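**Mending or replacing soft toys: where do you draw the line?**

**tealeaf_and_twine** wrote:

Evening all, and sorry in advance because I do go on a bit. My youngest has a knitted rabbit from Oksanen, the little shop on the market square (now closed, sadly), and it has been loved very nearly to pieces. One ear is hanging on by a few threads and the tummy has gone flat as a pancake. I've mended it 4 times already with ordinary cotton and each time the hole comes back just next to where I stitched. Do I keep going, or do I quietly look for another one and do a swap in the night? My sister thinks I'm daft even to ask!

**bramblejelly** wrote:

Keep going! Please don't swap it. They always know, it's the smell as much as anything. I did it with a bear when my eldest was 6 and I had tears at bedtime for a week, and then I had two bears to look after, because of course the new one couldn't be thrown out either.

For the holes, the trouble is your cotton is stronger than the wool round it, so it pulls. Try a soft wool in a near enough colour and start your darning well back from the hole, where the knitting is still sound.

**oldpostroad** wrote:

I'm going to disagree, kindly I hope. We swapped ours and it was fine. Our lad was told the dog had been to the Grasedmont baths for a good wash and he accepted that without a murmur. There comes a point where a toy is more stitches than toy, and if stuffing is coming out and the child still chews things I'd want it out of the cot.

**bramblejelly** wrote:

Fair point about the chewing, I hadn't thought of that. Though I still say a lining would sort it. Cut a little bag from an old pillowcase, put the new stuffing in that, sew it shut, and pop the whole thing inside the rabbit. Then if the outside goes again, nothing comes out.

**tealeaf_and_twine** wrote:

Oh, the pillowcase bag is clever, thank you. She's past chewing, so no worry there. Does it matter what stuffing? I've got half a bag of the Konent stuff left over from cushions and it seems terribly springy for a rabbit.

**mossy_gate** wrote:

Tease it out with your fingers first, a small pinch at a time, and don't overfill. I did mine too full once and he couldn't sit down, poor thing, he just toppled backwards off the shelf every time the door shut. Wool stuffing is lovelier and heavier but it takes 11 days to dry in my house if you ever wash it (north-facing, no airing cupboard). And I'm with bramblejelly on not swapping. My own elephant is on his third trunk and I wouldn't be parted from him. I don't keep him out on the bed these days, mind, the small ones live where I can see them and he has the top of the wardrobe.

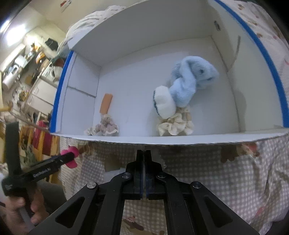

Anyway, do the ear before you do the tummy. You'll want to be able to hold the head firmly while it still has its old shape, and a flat rabbit is much easier to grip than a plump one. Double thread, small stitches, and go round twice.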